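Getting a Robe or Dark Suit Ready for Court

Posted 9/7/18

New judges and clerks at the Menau courthouse get a robe and very little advice on looking after it. The same care works for a dark suit if you are called as a witness or a juror.

Hang the robe as soon as you take it off. Use a wide wooden hanger, close the top hook, and leave it 30 minutes in open air before it goes in the closet. Steam it from the inside, holding the steamer 4 inches from the cloth. Polyester robes go shiny under a hot iron, so if you must press, use a damp cotton cloth in between.
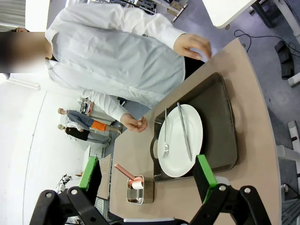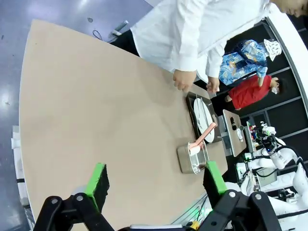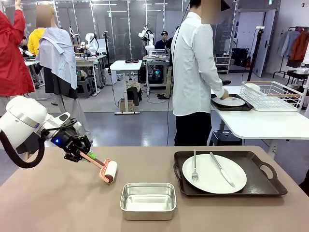

Black cloth shows everything under courtroom lights, and the shoulders and cuffs are the worst. Brush downward first with a soft clothes brush. Then go over it with a lint roller, the kind with a white adhesive roll on a handle, and peel off a fresh sheet for the collar. Store the roller standing up or hung - if it lies on its side in a drawer it picks up dust.

For a coffee spill, blot with cold water and a white napkin. Don't rub.

Dry clean twice a year at most. I take mine in December, when the Butden calendar is light. Ask for the zipper to be closed and the sleeves left without a crease.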